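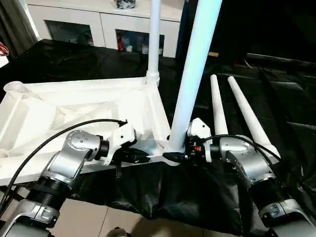 Detuning a brand new park board – how far do you go?

Forum: Park & Freestyle > Gear and Tuning

slushpuppy_east
Posted 15/02/2026

Hi all, first post in this section, usually I just lurk in the trip reports. I picked up a Drerent 151 at the end of the sale and I've had it out for two nights at Flanagan. Lovely board, way softer than my old one, but I caught an edge coming onto the flat box both nights and my hip is now a very interesting colour. My buddy says I need to take a file to the edges right away. My brother says if I touch a file to a new board I'm an idiot and I'll be sliding sideways down every icy run until spring.

I ride maybe seventy per cent park, the rest is just cruising with my kids. Mostly boxes, a few round rails, no big jumps. How much do you guys take off, and where? And do I pay the shop or do it in the garage?

Boots are fine, bindings are Trillix, set centred, fifteen and minus twelve if it matters.

tow_rope_terry
Do it yourself! It takes an evening and a gummy stone, the shop will charge you and then do exactly what they do to everybody's board. Between the feet I go pretty round, both sides. Tip and tail, round them off a couple of inches past the contact point and leave the bit under your feet alone until you've ridden it again. You can always take off more. You can't put it back on (well, you can, with a grind, but you only get so many of those).

Also go light on the first pass. Lighter than you think. I wrecked a perfectly good edge in April a few years back because I had the radio on and just kept going.

gnarnia
Going to disagree with Terry here. Rounding between the feet on a board that also does family cruising at Flanagan is a recipe for misery. That hill is ice by seven o'clock, everybody knows it. I'd do tip and tail only and nothing else. If you're catching on a flat box it's much more likely you're coming on with your weight over your toes. A sharp board slides a box fine if it's flat. Pretty sure half of what gets blamed on edges is just riding.

tow_rope_terry
Half of it, sure. The other half is a factory edge with a burr on it you could shave with. I've run my finger down enough new ones.

Delphine Benavides
Hello! I tuned rentals for six winters so I've done more of these than I ever wanted to. You're both sort of right, sorry, boring answer.

The first thing I'd do is deburr it, before any real detuning. Run the gummy stone flat along the base edge and then the side edge, tip to tail, hardly any pressure. New boards often have a little hanging burr left from the finish and that alone will grab. Then go ride it before you decide anything else. If it still hooks up on you, soften the contact points at 45 degrees with the stone, five or six passes, ride it again.

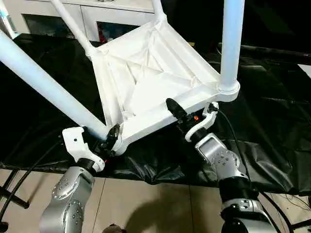 I'd leave between the feet until you're regularly on metal. Boxes are forgiving, round rails with a kink are where you'll want it smooth in there. And put some painter's tape over the base beside the edge while you work, the grit gets everywhere and it does scratch. Wipe it all down before you wax, not after, ask me how I know.

If you do end up at a shop, tell them where you want the detune to stop. Mark it with a bit of tape. Otherwise you get whatever the kid on the bench likes on his own board.

slushpuppy_east
Thank you, that's super helpful! So gummy stone first, file stays in the drawer. Is there a particular grit? The one at the hardware store just says "medium" on it, no idea if that's the same stuff.

Saoirse Cronin
Medium is fine for contact points, I'd want a fine one for the burr. Mine's a cheap block, two sides, had it forever. Rinse it when it clogs up.

One more vote for checking your stance while you're at it. Centred on the inserts isn't always centred on the edge, some boards are set back a smidge from the factory. Measure contact point to contact point before you blame anything.

gnarnia
^ good call, I forget that one every time.

ollie_outback
Bit off topic, but are you guys able to book the evening tow at Flanagan on Cluveo? Mine keeps saying sold out and then I get there and there's no line.

tow_rope_terry
Just walk up and pay at the hut, the app's been hopeless since Christmas. And start your own thread, ya goof.

slushpuppy_east
Update – deburred it last night and did five passes at the contact points. Measured the stance too and Saoirse was right, I was nearly 2 cm back! Moved it up one set of holes. Got 17 laps in tonight and no slams on the flat box, though I did chicken out of the round rail, so no comment on that yet. My brother wants it noted that it still held fine on the ice by the chair.

gnarnia
Could still be the toes.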